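Robot club sets its sights on the bread course

Students at Grulletti College have started a new project in which a two-armed robot learns to serve bread from a toaster oven. The after-school club has 16 members this year and meets in the technology block. 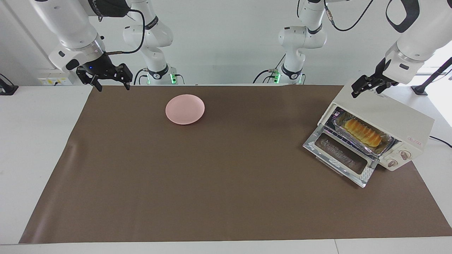
By the Evard News desk, education reporter
5 January 2022

The task sounds simple. The robot has to open the oven door, take out the bread and put it on a plate. Each arm ends in a two-finger gripper, and the students must decide which arm does what and in which order.

Members work in teams of four, with each team writing its own set of movements. The door has taken up more than 3 sessions, as the grippers have to pull it down without shifting the oven on the table.

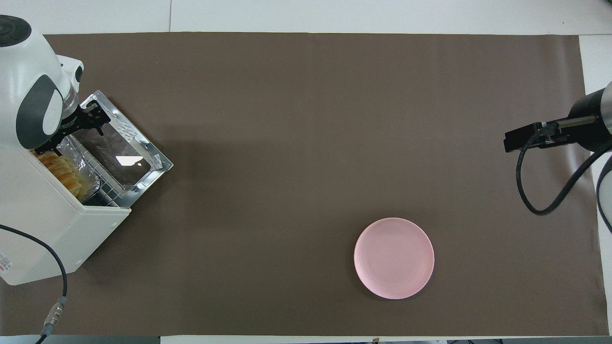
The teams are also looking at how to keep the loaf in one piece on the way to the plate. A real loaf is used for practice.

The club plans to enter the Evero Schools Challenge in June, where six colleges will take part. Entries are judged on accuracy and on a short written report. New members can sign up at the Gbeho Building reception.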